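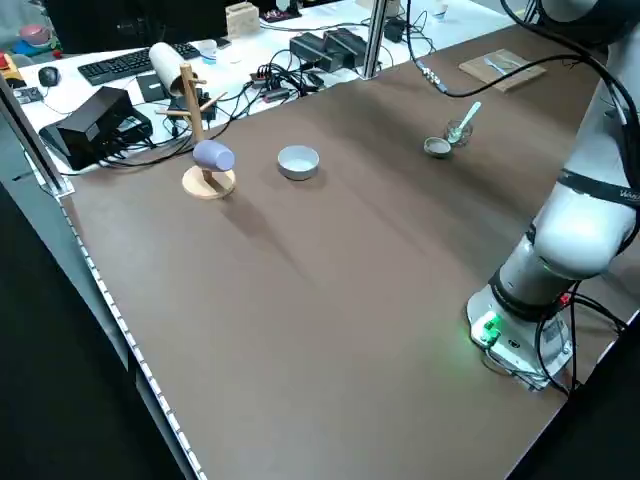
The refill shop problem

July 7, 2020

My nearest refill shop is in Rillholm, and it sells red lentils by the scoop from a bin with a little brass hatch. I have bought lentils there perhaps a dozen times. I have come home pleased with myself on every one of those occasions, and I have begun to wonder what exactly I was pleased about.

The case for the refill shop is simple enough. You bring your own jar, you fill it, you pay by weight, and a plastic bag is not made. I have no quarrel with any of that. My quarrel is with how much we have agreed to believe on the strength of it.

Start with the sack. The lentils in the bin came in a sack, the sack came on a pallet, and the pallet was wrapped in stretch film. When I asked at the counter what happened to the film I was told it was "dealt with at the back". I am sure it is. So is the film at the supermarket, where they also have a back.

Then there is the getting there. Rillholm is 26 minutes from my door by bus, and the bus is not one that people use if they have a car. On a Saturday's worth of shopping in April last year I would say most of the jars in that shop had arrived on the back seat of something with a diesel engine. A plastic bag weighs next to nothing. A hatchback does not.

Price is the part where I get cross. Red lentils at the refill shop were 79p for 200 grams when I last went. The corner shop two streets from me sells a bag several times that size for not a great deal more. People who can afford to pay extra for less packaging are welcome to do it, but it is a bit much to be told by a chalkboard that this is how everybody ought to live.

And the jars. The whole thing was supposed to run on old jars, the ones that had pickles in them. Walk into the place now and a good third of the floor is given over to selling you new ones.
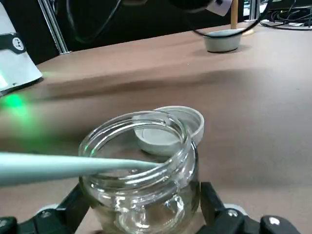 A clear glass jar and its lid.

The Greris range, which has the best shelf, goes up to 30 pounds for a matching set. Glass is heavy, it takes a furnace to make, and it has to be used a great many times before it beats the bag it replaced. I know people with a cupboard full of these things, most of them holding a handful of quinoa bought in a hopeful mood.

Gebhard Marti, who used to run the Pearce market stall and has sold dry goods out of open sacks for most of his life, takes a dim view of all this. "We had paper bags," he told me. "You took it home and lit the fire with it." He did not think he was saving anything. He was selling beans.

I can hear the reply, that small habits lead to bigger ones. Maybe. I would like to see it shown. My own experience is that a small good deed is often followed by a small treat, and that I have bought a chocolate bar in a foil wrapper on the way out of that shop more than once.

What would change my mind is dull stuff. A deposit on jars that works in every shop, as bottles once had. Refill bins in the supermarket people already go to, at the price they already pay. The Prerkonent scheme tried something of the kind and gave up after one winter, and I have yet to hear a straight account of why - the leaflet I was sent blames "customer behaviour", meaning us.

Until then I will go on using my pickle jars, and I will buy my lentils two streets away.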